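5.2 Demonstration at the Fullcombe open day

The simulated cell was first shown outside our group at the Fullcombe open day in November. Visitors came in groups of 7, and each group stayed at the station for one session. A session had a short introduction by the second author, a run of the handling task in the simulator, and a period in which visitors could take over one of the two arms. Over the day, 332 visitors completed a session and filled in the questionnaire described in Section 4.3.

The cell was built in Illus and models two white arms working over a marble-topped table. The target objects were kept small and plain so that people with no background in robotics could follow the task without much explanation. Control was passed to visitors through the Skamitz handset, with the speed limit set to the lower of the two values used in the laboratory study. No other settings were changed. Views from inside the simulator were shown on a wall display, and the operator switched between them on request. Figure 6 gives one rendered view of the cell.

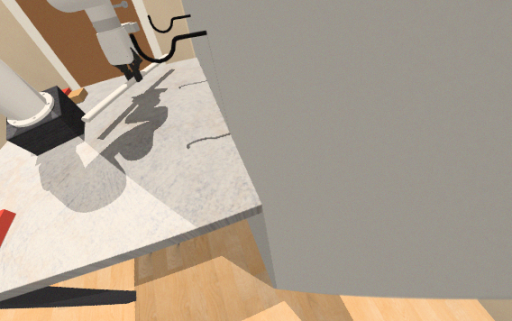

Figure 6. Rendered view of the two-arm cell.

Sessions were logged in full. The log holds 1,090 attempted grasps, counting both the scripted runs and those made by visitors. An attempt was recorded each time the gripper was commanded to close within the work area, so a visitor who opened and closed the fingers several times over one object produced several attempts. We did not merge these afterward. The laboratory study used a stricter rule, and the two sets of counts should not be compared directly.

Two matters came up often enough in the visitors' written comments to affect the later design. The first was choice of view. Many visitors asked for a different view before they asked anything about the task, and several wrote that they could not judge the height of the fingers over the table. In the laboratory study the operators had picked their own views during training, and the problem had not appeared. The second was shadow. Some visitors used the shadows on the tabletop to guide the gripper down, and they slowed when the shadow of one arm fell across the place where the other was working. Umesh Prajapati had noted the same behavior in a pilot with staff at Carbone, but the group there was too small to draw on.

The questionnaire was given on paper at the exit and collected by Aisling Phelan, who also coded the free-text answers. Answers that named both view and shadow were coded under both headings. The revised interface in Section 6 keeps the shadows as they were and adds a second fixed view beside the main one.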